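Robots at Work: What Happens to the People?

Ever wonder who sorts all the stuff that gets mailed back to a store? Phone stands, toys, sports gear, tubes of this and that. At Sosico, in Trolthorpe, it used to be people only. Pick it up, look at it, put it in the right place. 600 items a day. Lots of sore wrists!

Now robots are learning to do some of it. Picking things up sounds easy. You've done it since you were a baby. But a robot has to learn how hard to squeeze, and where. Too soft and it drops. Too hard and, crunch.

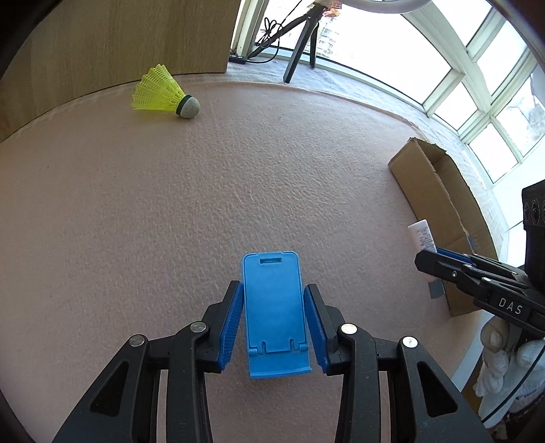
So who teaches the robots? The workers do. They know which things are slippery and which ones roll away. Hidayah Oei sorted returns for four years. Now she spends half her day picking things up with a gripper so the robot can learn from her moves. One day she did 457 pickups. "My arm was tired but my brain was tireder," she says.

Did anyone lose there job? Not so far. 50 people worked in the sorting room before and 50 work there now. But the jobs changed. Less lifting, more checking and fixing. Some people like that. Some miss the old way, becuase you could chat while you sorted.

Next up: boxes. The robots start on those in October.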